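How to Budget for a Two-Armed Robot Workstation (Without Forgetting the Table)

By Letay Ambaye

When Thandeka Nel and I started planning a flower-handling bench for our workshop at Kalniņš, we did what I suspect most people do first – we opened a blank spreadsheet, typed "robot arms" in the top row, and sat there feeling very pleased with ourselves. The arms are the exciting part! But they were only one row, and by the time we placed our first order the sheet had grown a great deal longer. I hope this saves you a few evenings.

Step 1: Write down the job before you shop

Describe one task in plain words. Ours was "hold a rose by the stem, strip the lower leaves, pass it over." That sentence told us we needed two arms that could reach the same spot, and grippers gentle enough for a stem. If your sentence runs to a whole paragraph, pick a smaller job to start with. 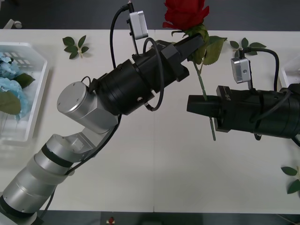
3 min read

Step 2: Price each arm as a full set

An arm with nothing on the end of it won't pick up a rose. For each side, list the arm, the gripper, the fingers, the camera, the bracket that holds the camera, and the cables. Then double it. Look at how the camera cables loop around the grippers, and buy yours long enough to leave some slack when the wrist turns. We put aside $205 for spare cables and clips, and I would do it again.

Step 3: Don't skimp on the work surface

We like a plain white top, which makes a stray leaf easy to spot. If yours comes in two sections, as ours does, ask the seller how they join and whether they can be leveled separately. Our quote for the table, delivery and floor anchors came to $2,728, and I'll admit I had to go and make a cup of tea after reading it.

Step 4: Budget for the things you use up

Flowers bruise, and practice takes a lot of them. Helju Lukoševičius, who keeps our books, suggested a separate line for stems, and we began with 100 roses plus some hydrangeas. Add a few cheap plastic baskets, too.

Step 5: Leave time as well as money

Put delivery dates beside every price. Our grippers took 17 days longer than the arms, so for a good while we had two very handsome machines that couldn't hold anything. Order the slowest item first and work backward from there.

Once your sheet is filled in, have somebody outside the project read it and circle anything they don't understand. Agnese Strazds did this for us and found we had left out the emergency stop wiring – bless her.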